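Magazine > House & Money > Features

The knob is back, and it would like $1097

Apr 15, 2025

We use cookies to remember your preferences and measure our readership. Manage settings or accept all.

For ten years the people who sell us ovens said that glass was the future. Flat, black, wipeable glass, with a little padlock symbol you had to hold down while the soup boiled over. Now the same people say we were longing for knobs the whole time, and they have very kindly made some.

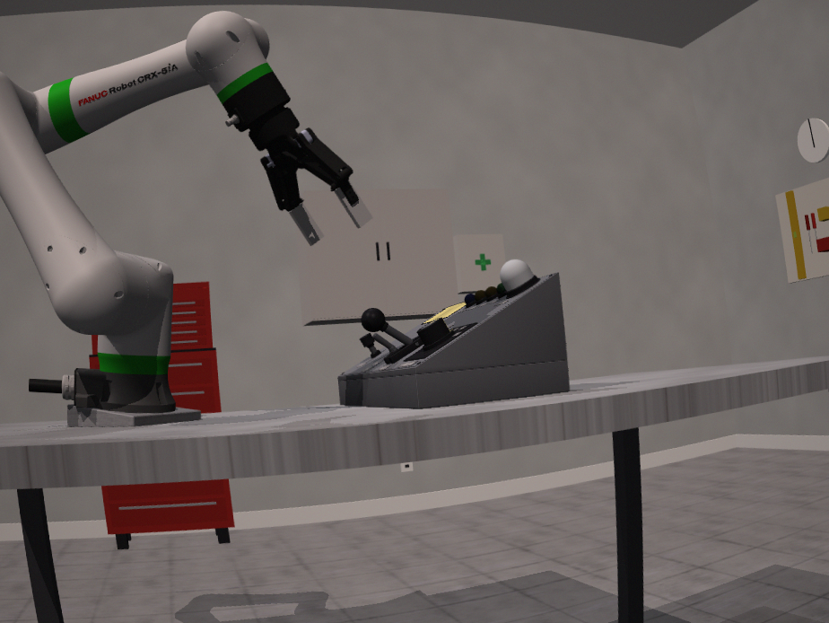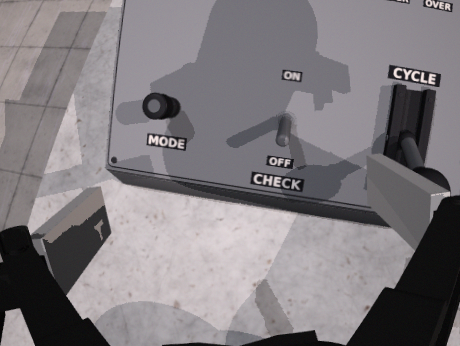

Two computer renderings in control-panel grey. The knob in the second is labelled MODE.

I should say that I like knobs. I grew up with a stove that had four of them, all slightly greasy, and I could find the right one in the dark. So when Bandell sent out a brochure for its new range, with the words "honest controls" on the cover, I was ready to be won over.

Then I got to the price. The Bandell with the touch panel is still on sale. The one with knobs costs $1097 more. Same oven, same element, same door. I asked the company what the extra money pays for and was told it reflected "the tactile journey". I asked again and was sent the brochure.

The case for the knob usually begins with a survey. Fuviritz, which makes cooktops and has just brought out a cooktop with knobs, says it asked 1000 owners what they wanted and that most of them chose "real controls". The company would not share the questions. "Real" is a loaded word to put on a form. I doubt many people would tick the box for fake ones.

There is a decent argument buried under all this. You can turn a knob with wet hands. My mother can't see the symbols on her own dishwasher and presses where she remembers the start button being, which works until somebody brushes against the panel and changes the cycle. For her a dial would be a real help. But the dials are turning up on the top models, sold to people with good eyesight and a stone benchtop, while the cheap machines keep the membrane buttons that crack in the third year.

And a good many of the new knobs aren't what they seem. I spent a morning in August at the Ó Dálaigh showroom turning everything that would turn. The Biltimus washer has a handsome dial with a good click to it. It has 8 positions, and every one of them opens a menu on a screen, where you carry on by tapping. The knob is there to take you to the touch panel. The salesman agreed it was a bit odd and then told me it was their best seller.

Repairs are the part I'd want to hear more about. An old knob that split could be replaced with one from a drawer in the hardware store, and if the colour didn't match, you lived with it. The Biltimus dial is a sealed part. It costs $99, takes weeks to arrive and has to be fitted by an approved technician, whose visit is extra.

I'm still in the market for an oven. Mine has a clock that has been wrong since daylight saving and I have lost the manual. What I'd like is a dial for heat, a dial for the grill and a light that works. Ó Dálaigh had one, second-hand, out the back. It was sold before I'd found a tape measure.

Comments (3)

grill_side_up
Our touch panel locks itself whenever steam hits it. I'd pay extra for knobs, but not that much extra.

Marmalade77
Bit harsh on Biltimus. I have that washer and the click is lovely. Agree about the menus.

backdoorkey
Which model was the second-hand one? Asking for my kitchen.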